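Courses > Food and Society > Student Projects > Term Reports

This site uses cookies to remember your settings. Accept / Manage

Does a Smaller Tray Cut Food Waste? A Test in the Govton Dining Hall

Why I picked this

Every dining hall I have eaten in has a poster somewhere saying that smaller plates or no trays will cut waste by a big share. The poster in Govton doesn't say who measured it, or how, or for how long. When our hall took away half its large trays in January and put out small ones, I wanted to see if the claim held up in a place I could walk to.

I should say that I went in doubtful. I tried to set up the project so that my doubts could lose.

What I did

I stood by the dish return at lunch over 17 weekdays and weighed what came back. Each diner's leftovers were scraped into a tub on a kitchen scale, and I wrote down the weight and the tray size, large or small. I left out bones, peels, tea bags and napkins. In all I logged 884 returns. The scale was a Hitov kitchen model I already had at home. I checked it each morning with a 200 gram weight from the chemistry lab, and it read correctly every time.

I also handed out a short survey. I got 28 back, and I don't lean on it much. People who stop to fill in a survey on food waste are probably people who already care about food waste.

What I found

Diners with small trays did leave less food. On pasta and curry days the gap was easy to see in the log. On sandwich days there was hardly any gap at all, and on soup days it went the other way, mostly thanks to bread that had been taken and not eaten.

If I had only come on pasta days I could have written a very cheerful report. I suspect some of the numbers that end up on posters come from that sort of choice, made without anyone meaning to cheat.

What is wrong with it

The biggest problem is that people chose their own tray. Someone who isn't very hungry takes a small one. That person might leave less food with any tray, or with none. My log can't tell the difference between "small trays make people take less" and "people who want less take small trays." The other studies I found for class mostly have the same hole in them, and only one admits it.

Second, I was standing there with a scale. Several people saw me and went back to finish their rice.

Third, I only weighed what came back. Small-tray diners may have gone up twice, and going up twice takes longer, and some of them may have bought a snack afterward. Food thrown out in the kitchen isn't in my log either. I asked the caterer, Brusholm, for the kitchen figures and was told they aren't kept by meal. So the poster's number can't have come from our own kitchen, at least not for lunch.

What the survey said

Most people who answered said tray size made no difference to them. A few said the small ones were annoying because a plate and a bowl won't fit side by side. One wrote "just make the food better," and I have some sympathy with that - the fish went back nearly whole on both sizes.

What I would do next time

The hall should put out only large trays one week and only small ones the next, and keep swapping for a full term with the same menu. That takes the choice away from the diner. I asked about doing this in the Nic Aodha building, where the cafe is small enough for one person to cover, and I'm still waiting for a reply. Until then I would take the poster down, or at least add a line saying where its number comes from.
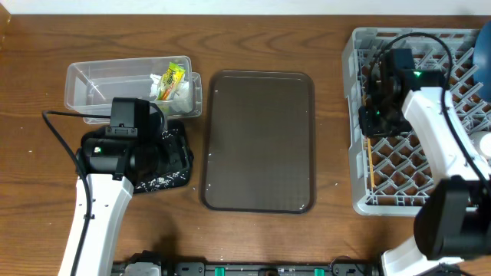

The swap test would also need the kitchen bins weighed by meal, which means a second person and a second scale. I would drop the survey. I would keep the soup days in, even though they make the totals messy, and I would put the bread by itself in a separate column from the first day.

Related reports
- Who Uses the Late Bus from Govton?
- Do Refill Stations Change What People Buy?
- Noise Levels on the Library's Quiet Floor
- What Happens to Lost Water Bottles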